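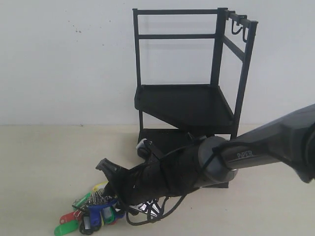 Rosalinda Dagdag asked, after the opening round, whether a player who leaves the field with a muscle complaint may come back on in the same match if the team has substitutions left. Under the procedure below, the player may not.

Section 8. Recording an Injury in Umali Match Record

This section applies to all clubs in the Pletmont district league. It was last revised on August 11, 2021.

Before you start

Sign in with the club account. Personal accounts can view the injury list but cannot add to it. Have the player's registration number and the referee's match sheet at hand.

1. Open the fixture and select Squad.

2. Select the player's name, then select Report Injury.

3. Enter the minute at which the player left the field. For injuries in added time, enter the last full minute of the half and mark the Added Time box.

4. Choose the body area from the list. If the team doctor has not yet examined the player, choose Not Assessed.

5. In the Notes field, describe how the injury occurred. The field accepts up to 200 characters.

6. Select Save. The player's status changes to Unavailable and the name is removed from the next team sheet.

Note: A player listed as Not Assessed remains Unavailable until a medical form is attached. Use Form 107 for muscle and joint injuries and Form 357 for any injury to the head.

Caution: Do not delete an entry to correct a mistake. Deleted entries cannot be restored. Select Amend and enter the reason for the change.

Returning a player to the squad

1. Open the injury entry and select Attach Form.

2. Confirm that the form carries the doctor's signature and the date of examination.

3. Select Request Clearance. The request goes to the district medical officer, Digby Tomoana.

4. When clearance appears in the club inbox, select Restore to Squad.

Caution: A club that fields a player before clearance is granted may forfeit the match.

Clubs that played in the Multville cup in May should enter injuries from that competition separately, under Other Fixtures.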